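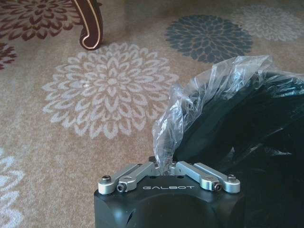 What is the Mullbridge robotics club working on this term?

Picking up litter indoors, mainly thin plastic bags, using an arm with a gripper and a camera down at the wrist. It's the club's entry for the Żak Cup, the schools and colleges contest that has swapped its usual blocks and balls for household rubbish this year.

Mullbridge College news, posted in a rush between lessons so bear with us.

The robotics club is through to the regional round of the Żak Cup. Word came in at lunchtime. The club got in with a run of clean lifts in the qualifying video and a written log, and the judges' note said the log was the stronger of the two. The video was a bit dark.

For anyone who missed the piece in February, the rules changed over the winter. Teams used to move foam blocks from one tray to another and the quickest won. Now each team gets a patch of carpet with rubbish on it and has to clear it into a bin without knocking anything over. Paper cups, card, bottle tops, carrier bags, and the clear thin sort of bag you get loose vegetables in. The clear ones are worth the most points.

They're also horrible to pick up. A clear bag has no proper edge for the camera to find, and what the camera does see is mostly shine, plus whatever is underneath showing through. On a plain floor that's bad enough. On carpet with big flowers all over it, white ones and grey ones and maroon ones, the software keeps wanting to grab a petal. The club has spent most of this half term on that one problem and it still isn't properly fixed.

What they have now is a pinch from above, with the fingertips closing on a fold so the bag bunches up between them and the rest hangs off to the side. Earlier tries went in flat, with the fingers open wide, and just pushed the bag along the carpet. The pinch came out of a long argument on a wet afternoon about how people do it. Everyone in the room picked up a bag with two fingers and a thumb, then tried again with only one finger and a thumb. Second way went into the program.

The planning software is Praveo, on a student licence, which the club already had from last year. It works out the path down to the floor and back up. Finding the bag is the club's own code. It looks for highlights that move when the camera moves, the idea being that a printed or woven flower stays put and a crease in plastic doesn't. Clever, and slow. It wants the wrist to sway a little before each go and that costs time.

Time is the worry. In the regional round each team gets 12 minutes on the carpet and 3 restarts. In practice the club has been clearing everything except the last bag or two, then running out of clock. There's also a furniture rule, new this year: touch a chair or table leg and you lose points, push it and the run is stopped. Curvy old legs with scroll feet are allowed in the layout, and these are worse than straight ones as the foot sticks out further than you'd think from higher up.

How practice is going

Lifts off a plain floor, good. Lifts off patterned carpet, getting there, with more than 80 logged so far and the log being kept up after every session (please keep doing this, it's what got us through). Dropping into the bin, mixed. A clear bag doesn't always want to leave the fingers when they open. Static, probably. The current fix is a small shake and a second open. Somebody suggested dryer sheets, which the rules don't mention either way, and we've written to ask.

Bags that lie against something black are a separate headache. Dark glossy plastic throws back its own streaks of light and the highlight code can't tell which belongs to which. The team are trying a second look from lower down. No results to report yet.

The team for the regionals is 6 students, from both years, with the others helping on practice rounds and the stand. Travel is by minibus, details to folow when the booking is confirmed. Colasari, the catering supply firm on the Mullbridge industrial estate, is paying the entry fee and has also sent over a very large box of clear bags, more than we'll ever get through. Many thanks to them. If any department could use some, come and ask, the prep room cupboard won't shut.

What students get out of it

The project counts towards the engineering coursework for those taking it, and the log can go in as evidence. It doesn't have to be all code. The best marked section last year was on how the test layouts were drawn up, and this year there's a good one under way on what counts as a fair test when no two crumpled bags are the same shape. Their answer so far is to drop each bag from the same height and leave it how it lands. No straightening it out. There was some cheating on this early on and the figures from that week have been taken out.

First years who joined at the start of term have mostly been on the grip side, choosing how hard to close. Too light and the bag slides out on the way up. Harder is fine for plastic but squashes the paper cups, and a squashed cup scores half. So now the program picks a grip after it decides what it's looking at, meaning a wrong guess costs you twice. One cup has been kept on the shelf as a warning.

Want to come along?

Practice rounds are open to anyone at the college, after last lesson, same room as before. You don't need to have done any programming. Help is most wanted with laying out the carpet and resetting it between runs, which is quick to learn and gets you a very good view. Please don't move the furniture once a run is set up, and stay behind the tape while the arm is powered. Bring clean rubbish only. Last week's yoghurt pots were not clean.

Old patterned rugs and offcuts also wanted. The layout for the regionals isn't given out beforehand, only that there will be a pattern, so the more we can practise on the better. Busy ones especially. Leave them with reception marked for the robotics club, rolled and not folded please, as the creases confuse the camera.

There'll be an open run before the team leaves, full 12 minutes, timed as on the day, with parents and carers welcome. Watch the noticeboard for when. Results from the regionals will go up on this page the same evening, or the morning after if the minibus is late agian.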